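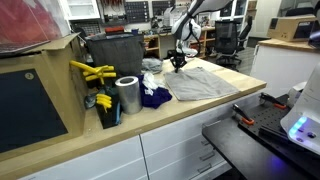
Research News | Robotics & Automation

Hukosix and Udadby publish cloth handling method that learns from its own bad folds

Fovdale, July - Hukosix, working with the materials group at Udadby, has released a new method for teaching robot arms to handle loose cloth. Towels, mainly. Paper and code out now, free to download.

Cloth is hard. It has no fixed shape, it hides its own corners and it rarely lands the same way twice. Most systems need a long run of clean examples before they can pick a sensible place to grab. The new method, called Sadowski, keeps the failed tries as well and scores each one by how far the cloth ended up from the target shape.

Trained on 1000 recorded attempts, the system was then tested on 121 fresh starts. Success rate on a first fold went up by 37 points over the team's earlier version, same arm and same gripper.

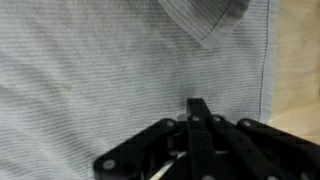 The wrist view matters most in the last few centimetres. Hems and seams are the main cue - the software looks for an edge, checks which layer is on top, then picks its grasp point. Ribbed fabric gave more trouble than plain weave early on, as the lines were being read as edges. That was fixed with a second training pass.

"We were throwing away the bad runs for months, which was daft," said Sławomir Brzozowska, who leads the work at Hukosix. "They turned out to be the useful ones. The arm needs to know what a poor grab looks like from close up."

Testing was done on an ordinary worktop with other items left out on it, so the arm had to tell the target cloth from everything nearby. No markers, no special lighting. 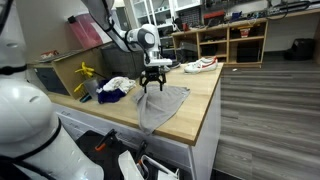 Does the method need a new gripper?
It runs with a standard parallel gripper and any wrist camera the arm can already carry. Set-up took nearly 6 hours on the Udadby arm, most of that calibraton.

Limits, for the record. Very thin fabric still slips. Two cloths of the same colour on top of each other are often taken for one. Speed is well short of a person's, and the team has not tried clothing with sleeves yet.

"Sleeves are next, then fitted sheets if we're feeling brave," said Visitación Tejada of Udadby. "I wouldn't promise dates on the sheets."
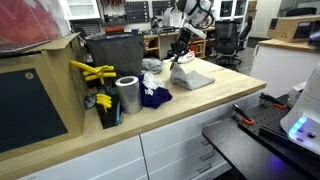 A lift during the Sadowski cloth handling work: the gripper holds a gray cloth by its peak.

Hukosix will run an open demo in Fovdale on Saturday, doors at 10am. Places are limited so please book ahead thorugh the Hukosix press desk, who can also send the paper and the full results table on request.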